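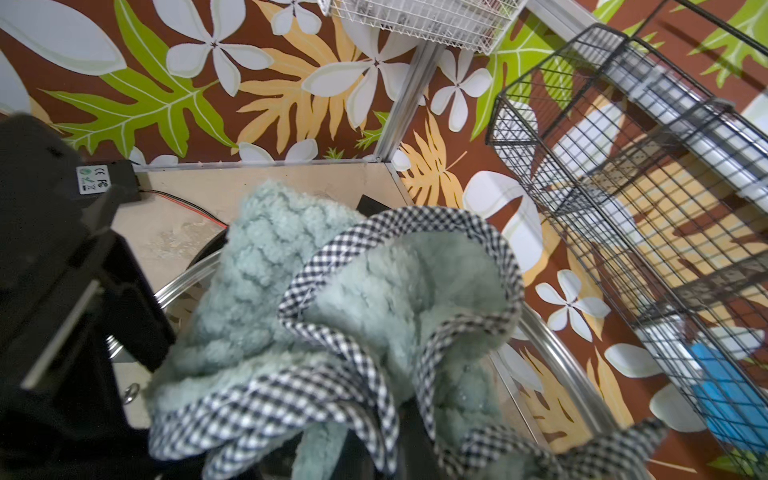

*Packing cell, green fleece blanket with the gingham binding, in the clear round container.*

**Nundance site, packing team meeting, May**

Present: Assunta Cattaneo (chair), Kourosh Nikzad, Katia Bortolotti, Aldo Bellini, Eglė Kütt (minutes)

Started 2:10 p.m.

**1. Previous minutes**

Agreed, with one correction. The Geten order was packed by the late shift. The earlier minutes said early shift.

**2. Blanket packing on the cell**

Kourosh gave the totals for the first full month. The cell packed 1,785 blankets. A further 331 were passed to the hand bench, most of them with a folded or twisted edge that the gripper let go of on the first try. The rule stays at one retry, then hand bench.

Katia said the plain fleece goes through well and the trimmed styles don't. The binding is stiffer than the fleece and stands up in loops, and the gripper tends to close on the loop and leave the rest behind. Kourosh will try a lower approach on the trimmed styles and report back.

Aldo asked whether the hand bench count includes blankets he pulled himself before the cell reached them. It does not. He pulls them when he can see they will fail. Assunta asked him to log these from now on so that the figures match the work being done.

**3. Changes to jobs**

Assunta confirmed again that no one's hours are being cut as a result of the cell. Two packers per shift have moved to inspection and the hand bench. Pay grade for inspection is still under review with the Pagano office. Katia said people have been doing the new work for a month on the old grade and want an answer. Assunta will ask for a date in writing.

Eglė reported comments from the early shift:

- Less wrist and shoulder pain since the folding was taken off them.
- Inspection is quieter but more tiring on the eyes. Several people asked to swap every two hours.
- The hand bench now gets only the difficult pieces, so the old hourly target makes no sense there.

Agreed to start two-hour swaps on both shifts. The hourly target for the hand bench is suspended until a new one is worked out with the people who use it.

Aldo said he does not want to be the only person on late shift who can restart the cell. He has been called back from break 6 times this month. Agreed that this has to stop.

**4. Training**

Zulell can run the operator course on site. It takes 33 hours per person, spread over several weeks. Katia asked that it be done in paid time and not before shift. Agreed. First places go to late shift.

Eglė asked for a one-page restart sheet in the meantime. Kourosh has a draft.

**5. Any other business**

Gloves at the hand bench are running low in small sizes. Eglė to order.

**Actions**

| Who | What |
|---|---|
| Kourosh | Lower approach on trimmed styles; finish restart sheet |
| Assunta | Written date from Pagano on inspection grade; book Zulell course |
| Aldo | Log blankets pulled before the cell |
| Katia | Swap rota for both shifts |
| Eglė | Order gloves; share the bench comments with late shift |

Closed 3:05 p.m. Next meeting in June, same room.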